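Kitchen & Household > Small repairs
Drawer dividers keep sliding forward every time I open the drawer

Posted by Encombe
April 17, 2025

I have a deep kitchen drawer, 80 cm wide, with a set of those push-fit plastic dividers from Seria in it. Whenever anyone opens the drawer with any enthusiasm, the whole arrangement shoots to the back, and when it's closed it all comes to the front again. By the end of the week the teaspoons are living with the potato masher. I've tried a folded tea towel behind it, which worked until someone needed a tea towel. We rent, so no screws please. The drawer base is smooth and white and I'm told it was wiped down with something lemony by the last tenant, possibly for years. Any ideas?

Duarte Matos
Wash the base with warm water and a bit of dish soap, then do it again. Lemony spray leaves a film that nothing will stick to or grip. Once it's dry, cut a piece of rubbery shelf liner to the full size of the drawer. The full size, mind you. I did mine in offcuts to save two dollars and spent December fishing them out of the cutlery.

If it still moves, lay everything out on a flat surface before you put it back and see which pieces fit together snugly and which only pretend to. A sloppy joint gives the whole lot room to build up speed.

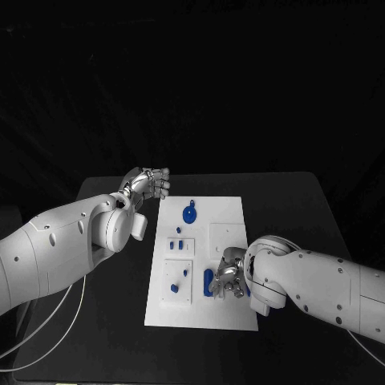 Blue parts on a white board, dark table underneath.

Then measure the gap left at the back of the drawer and fill it with something the household has no other use for. I used a length of pool noodle. My wife has asked me to stop showing it to guests.

Igor Wróbel
Museum putty, a pea-sized blob under each corner. Peels off when you move out. Don't use the blue stuff for posters, it goes hard and leaves a grease mark your landlord will notice before he notices the broken range hood.

Baptista
just open the drawer slower

Encombe
Thanks Duarte, washed it twice and the water came off a colour I'd prefer not to discuss. Liner is in. Baptista, I have passed your advice on to my teenagers and will report back if it is ever followed.

Marked as solved. 822 views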